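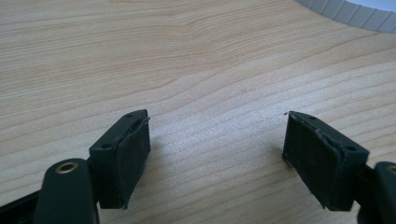
4.2 Do condition grades tell buyers anything?

Resale platforms ask sellers to grade household goods as "new," "very good," "good" or "fair," and much of the earlier work treats these words as if they were measurements. We doubt that they are. Of the 1,418 listings in our sample, 505 were graded "very good," and the written descriptions under that grade ranged from unopened stock to items with repaired handles. Grarkora and Grulleo both publish guidance for sellers, but neither site checks whether it is followed. Grastier claims that its grades are reviewed before posting. We found no sign of this in the listings themselves, and the company's help pages do not say who does the reviewing.

Price is sometimes offered as proof that the grades work, on the grounds that better grades sell for more. The argument is weak. Sellers who expect a high price have every reason to choose a high grade, and the same link would appear if the grades meant nothing at all.

A second problem is that the grades assume everyone knows what an undamaged item looks like. For a plain dinner plate this may hold. For decorative pieces it often does not, and an uneven edge may be read as a feature by one person and a break by another (Figure 6). The Groen scale, which asks raters to mark "chips or missing parts," gives no help with such objects.

Figure 6. White rounded bowl with a jagged opening and a shiny silver interior rim, on a flat white base with an upright post.

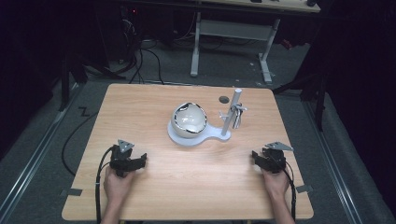 4.3 Agreement between raters

Eight raters graded each item from the listing text alone. Agreement was poor for decorative goods and only slightly better for cookware. We would not put much weight on the second result, as the cookware listings were longer and often repeated the seller's own grade.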